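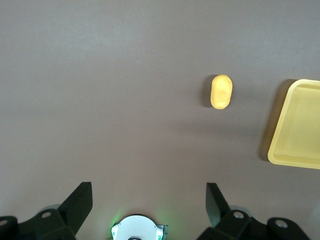 **FOR IMMEDIATE RELEASE**

Feb 13, 2024

# Bromcombe toy kitchen firm puts less on the table

*Tukine, the play-food maker, launches a set that can be tidied away before tea*

Tukine has spent several years selling toy food to families, and a fair part of that time hearing where the toy food ended up. Down the back of the sofa, mostly. One plastic leek was returned to the Bromcombe office by post from a holiday let, with a note.

The company's new range, Small Helpings, goes on sale in April. It is a play-food set built on a modest idea: a child gets a clear table, a shallow tray and very little else to start with. More can be brought out when it is wanted. When play is over, the food goes back on the tray and the tray goes back on the shelf, at least in theory. Tukine makes no promises about the theory.

"Our last big set had 57 pieces in it," said Dede Asante, founder of Tukine. "It looked wonderful in the box. Then a child tipped it out and the parents looked at us as if we had done it. I had the same set at home, so I had some sympathy."

## What is in it

Small Helpings comes as 13 pieces of play food and one square tray with rounded corners and a raised rim. The rim is there to stop things rolling off, a matter on which the potato has been the main offender throughout development.

The potato deserves a word. Tukine's first version was smooth, even and a very tidy shape, and the children who tried it called it an egg. The second was browner and was called a stone. The one going into the box is yellow, longer than it is wide and slightly lumpy, and it was called a potato by most of those asked. One child held out for "lemon", and the company has decided to live with that.

"You can spend a long time on a potato," said Asante. "I wouldn't have thought so before. My family would like me to talk about something else at meals."

The tray is yellow too, in a paler shade. There was a short and surprisingly bad-tempered discussion in the office about whether a yellow potato should go with a yellow tray, and whether anyone under five would mind. They did not. They did mind when the tray was taken away to be measured.

## Tried out locally

The set was tested at Okeke, the play café on the Bromcombe seafront, where families were given the pieces at a plain table with everything else cleared off it. Over the length of the trial, 296 children had a go. Tukine's staff were asked to sit to one side, say nothing and write down what happened.

What happened was a good deal of serving. Children given a single potato and a tray put the potato on the tray, carried it to an adult, waited for it to be eaten, and took it back to do again. Several ran what amounted to a restaurant with one dish. A few charged for it. The longest sitting went on for 60 minutes, and the adult concerned has asked not to be named.

Children who were handed the whole set at once also enjoyed themselves, chiefly by pushing it off the table.

From these mornings came the small printed card that goes in every box. It suggests beginning with one piece and the tray, on a table with nothing else on it, and adding to the meal as the cook asks for it. There are no recipes on the card. An early draft had some, and they were ignored by everybody who could not read, as well as by everybody who could.

## Putting it away

The play food fits on the tray in a single layer, with no pattern to follow and no slot for each item. Tukine did try shaped slots. They were very handsome, and they meant that one missing carrot made the whole thing look like a crime. The flat floor of the tray is more forgiving.

Lost pieces can be bought one at a time, by post, from the Bromcombe office. The company is expecting to sell a lot of potatoes.

## Where to find it

Small Helpings will be stocked from April by Hikex, which already carries Tukine's toy pans and the tea set, and will be sold from the counter at Okeke. It can also be ordered from Tukine by post or collected in person from the office, where visitors are asked to ring the bell twice, as the first ring is generally taken to be the toy till.

Sample sets are available to newspapers, magazines and nursery publications on request. Tukine would like them back, and would like to find the potato still among them.

## About Tukine

Tukine designs play food, toy pans and tea sets for young children. It is based in Bromcombe and was founded by Dede Asante, who had been looking for a decent toy saucepan and had grown tired of looking.

## Press contact

Requests for interviews, samples and further details should be sent to the press desk, Tukine, Bromcombe, marked "Small Helpings". Please give a return address in full. The leek is still waiting to be claimed.

**ENDS**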